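Última actualización: febrero

Repetir curso, repetir pregunta

Llevo media vida entrando y saliendo de institutos (primero como alumna regular, luego como profesora de lengua y ahora como señora que pregunta cosas con una libreta) y en todas las salas de profesores he oído la misma discusión: ¿sirve de algo repetir curso? En Murkville la oí a las ocho y cuarto de la mañana, con el café todavía quemando, y a las dos de la tarde seguía viva en el pasillo.

Fui por Wundard, un programa de acompañamiento que arrancó con cuatro centros y una idea bastante sencilla: que el alumno que suspende varias materias pase al curso siguiente con sus amigos y recupere lo pendiente en grupos pequeños, por las tardes, con un tutor que le conoce. El curso pasado participaron 1.259 estudiantes. De ellos, 779 aprobaron en junio todo lo que arrastraban y 284 recuperaron una parte. El resto se quedó más o menos donde estaba, y me gustó que me lo dijeran sin que yo tuviera que insistir.

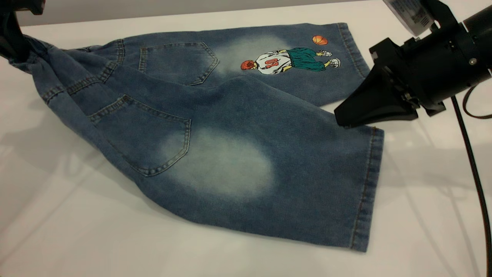

Os confieso que iba con prejuicios. Yo repetí segundo y durante años conté aquello como una medalla, «a mí me vino bien», y punto. Pero una tarde en el instituto Pacheco, escuchando a unos chavales de quince años discutir un problema de porcentajes a grito pelado (¡con ganas!, ¡a las cinco de la tarde!), me acordé de lo que fue mi segundo: el mismo libro, los mismos ejercicios y una clase entera de desconocidos que me sacaban ventaja en todo menos en altura. Las matemáticas las aprobé porque me las explicó mi tía en la cocina.

En el Pacheco las tardes tienen su propio ritmo. Primero meriendan, y eso no se negocia. Después cada tutor se sienta con seis o siete alumnos y empiezan por lo que no se entendió esa misma semana, antes de tocar lo atrasado. Una profesora me contó que al principio lo hacían al revés y que los chicos acababan con dos retrasos en vez de uno.
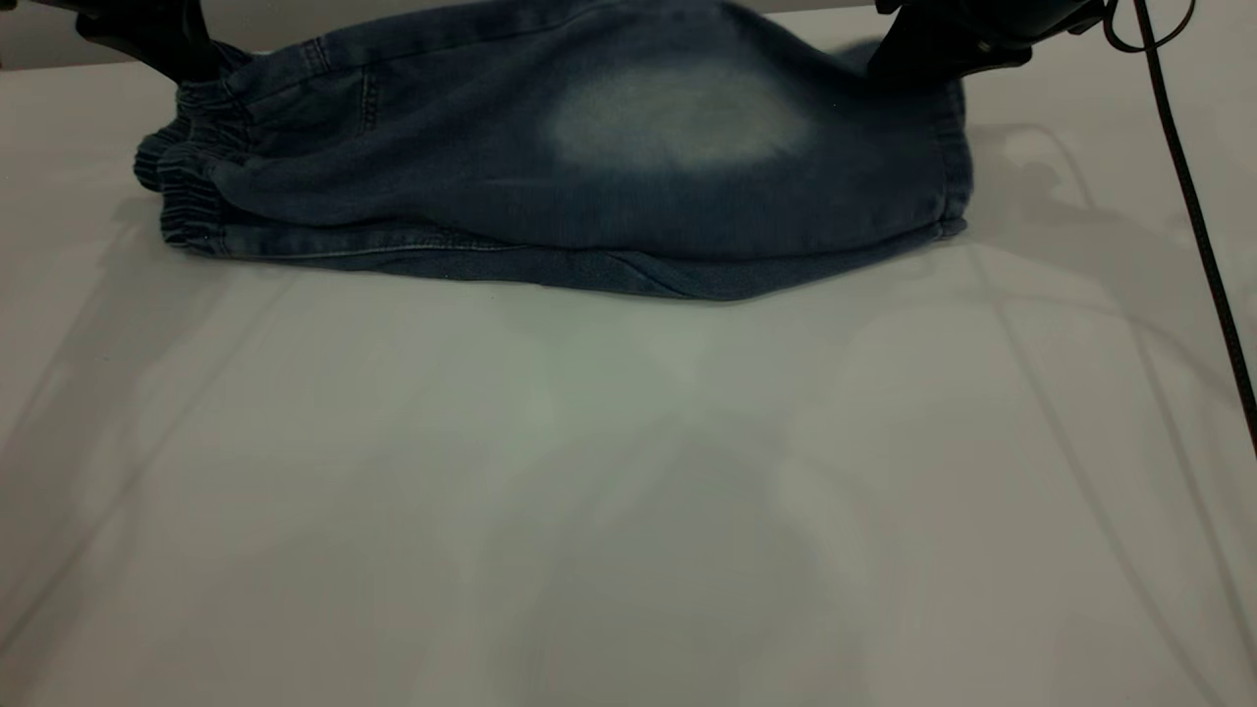
Tela vaquera doblada sobre una mesa blanca.

Claro que hay quien no lo ve. El jefe de estudios de otro centro me soltó que con esto se rebaja el listón y que en bachillerato ya vendrán los llantos. No me parece una tontería. Pasar de curso sin saber redactar un párrafo es un problema, y un grupo de tarde mal llevado es una guardería con fotocopias. También está el cansancio: los tutores cobran esas horas, pero las preparan en casa, y la plataforma que usan para seguir las materias pendientes, Prostgate, les pide rellenar lo mismo en tres pantallas distintas. Vi a un profesor apuntarlo todo en un cuaderno de espiral y dejar lo del ordenador para la noche.

Luego están las familias, que preguntan mucho y casi siempre lo mismo.
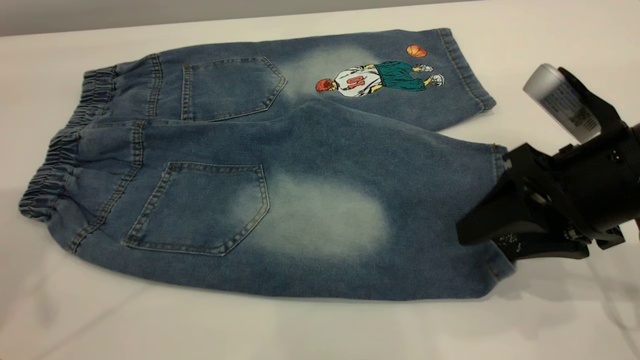 ¿Puede una familia pedir que su hijo repita aunque el centro le ofrezca plaza en Wundard?

Puede pedirlo por escrito a la tutora, y el equipo docente lo estudia en la evaluación final junto con las notas y la opinión del propio alumno.

Esto último, lo de preguntar al alumno, me parece lo mejor del invento. A mí en su día me lo comunicaron por carta, y la abrió mi madre. Una chica de tercero me enseñó su plan de recuperación lleno de tachones, negociado materia por materia, y había dejado física para el final «porque primero quiero ganar alguna». Yo le habría puesto un diez en estrategia. Volveré en primavera, cuando le toque la física.

Contacto | © Todos los derechos reservados | Volver arriba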